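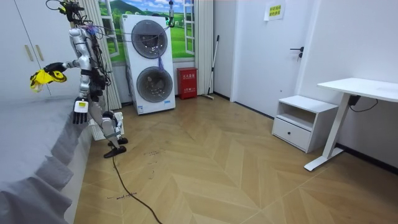

Course handouts > Textile Care and Domestic Services > Unit 4

Unit 4: Sorting, loading and wash chemistry

These notes go with the second lecture of the unit. The worked example at the end will be used again in the February practical, so bring a copy.

4.1 Soil types

Soils on household textiles are grouped by how they leave the fibre. Water-soluble soils (salt, sugar, most sweat residues) dissolve in the wash liquor with little help. Particulate soils such as clay and soot are held mechanically and need agitation plus a suspending agent. Oily soils need a surfactant. Protein soils (blood, egg, milk) are best treated cool at first, as heat sets the protein in the fibre. Dye-type stains from tea, wine and fruit respond to oxygen bleach.

Most items carry more than one type. A pillowcase normally holds skin oil, sweat salts and dust, and a programme chosen for only one of these will leave the others behind. Repeated under-washing shows up as greying on whites and as a stale smell when the item is next warmed.

4.2 The four wash factors

Cleaning results from time, temperature, chemical action and mechanical action. If one is reduced, at least one of the others must go up to hold the result steady. A low-temperature programme is therefore longer than a hot one at the same soil level. Students often lose marks by describing the long cool programme as wasteful. Heating the water takes most of the energy in a hot wash, and drum rotation takes comparatively little.

Mechanical action depends on the fall of the load inside the drum. In an overfilled drum the textiles move as a single mass and do not fall. In a badly underfilled one they may gather on one side and upset the spin.

4.3 Load ratio

Load ratio is the dry mass of textiles divided by the usable volume of the drum. Weigh the load dry. Bulky items such as duvets fill the drum well before they reach the rated mass, so for these the hand test applies: with the load in place, a flat hand should fit between the textiles and the top of the drum.

Synthetics and delicates are loaded to about half the rated mass for cotton. Wool goes lower still – see the Harari tables, sheet 3.

4.4 Water hardness and dosing

Calcium and magnesium ions react with soap and reduce the effect of many surfactants. Detergents contain builders to bind these ions. Dose is set by hardness band, soil level and load mass, in that order. In the hardness survey used for this course (Polletti district, 2,426 samples) the mean was 255 mg/l as calcium carbonate, which falls in the hard band. More than 400 of the samples came from properties with a softener fitted and were reported separately. Do not add them back in when you calculate the mean.

Overdosing gives excess foam, which cushions the load and reduces mechanical action. It also leaves residue if the rinse is short.

4.5 Worked example

A mixed cotton load of 3 kg, normal soil, is to be washed in hard water at 40 degrees. The dosing chart gives 80 ml for a 5 kg load under these conditions. Scaling by mass alone gives 48 ml. The chart sets a minimum of 55 ml for hard water, so the correct dose is 55 ml. Show both figures in your answer.

Reading: Sethi workbook, chapters 6 and 7. Chapter 8 is not examined.

Related handouts
Unit 3: Fibre identification and burn tests
Unit 5: Drying, shrinkage and residual moisture
Care label symbols – revision sheet
Brestel laundry room: booking and safety rules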